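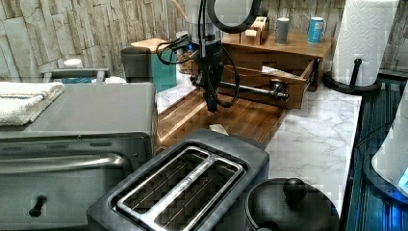
Counter organizers with drawers: worth it or just a junk box with a handle?

marblehead_5
I keep seeing the same advice in every small kitchen thread. Buy a wooden organizer with little drawers, stand it at the back of the counter, and your mess disappears. I don't buy it. The mess goes in the drawer and then you have two messes, because stuff lands on top of the thing too. Has anyone had one for more than a month and still liked it?

toastcrumb
Yes, me. Mine is the Somley, paid 40 dollars. Tea in the top drawer, takeout menus and coupons in the bottom one. Cups go on top. I wipe the counter every night and it takes no time.

marblehead_5
Coupons are paper. You bought a 40 dollar box for paper you should have recycled.

toastcrumb
I use the coupons!

Qin_street_cook
Had a Wanano, gave it away in January. The drawer stuck whenever I ran the kettle next to it. Maybe the wood swelled, maybe it was junk to begin with. A 5 dollar tin does the same job.

lowshelf
What's the rest of the counter like, OP? I have a toaster oven, a toaster and a cutting board that lives out all the time, and my problem was never the small stuff. The big appliances eat the space. An organizer behind the board only gave me one more thing to clean around.

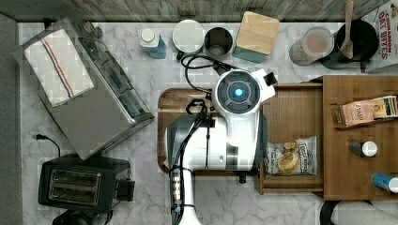 I also keep a dish towel folded on top of the toaster oven, and my sister yells at me every time she visits. She's right, it comes off before I turn the oven on. But where else does it go? Every towel bar I've tried ended up on the floor.

marblehead_5
Pretty much the same here. Marble counter, toaster oven on the left, board in the middle. Do you need both the oven and the toaster, though?

lowshelf
Two slices in the oven takes forever. So yes.

toastcrumb
Disagree, mine does toast fine.

Zikevon_fan
People blame the organizer when the trouble is they own 20 mugs. Get rid of half and you won't need a drawer unit or a rack.

Qin_street_cook
Every thread, this guy. Some of us have families.

Zikevon_fan
And the families use all 20 at once?

marblehead_5
OK, I'm still not sold. Nobody has said what goes in the drawer that couldn't go in a regular kitchen drawer. If I see one at a yard sale I might try it, but I'm not paying 100 for the big one.

toastcrumb
Check that the bottom drawer comes all the way out. Crumbs get in there.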